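Who Helps at the Table Factory?

Premadska is a workshop where people make tables for schools. Before, workers lifted every table top by hand, almost 1000 in one month. In the evening their backs were hurting.

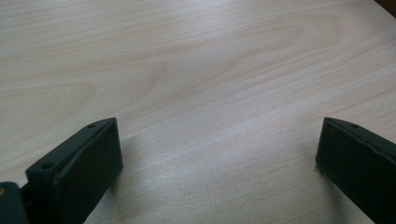 A robot needs something like a hand, and we call it a gripper. Many grippers have only two fingers. They are flat and stiff, and dark green fingers like these have small round holes in them. Your own fingers can bend and feel. A gripper must be told how hard to press.

What do the workers do now? They did not go home! In November, 15 of them learned to program the robots. Others check the wood with their eyes and hands, because a person still finds a bad spot faster. Some workers miss the old way, when they could talk more together.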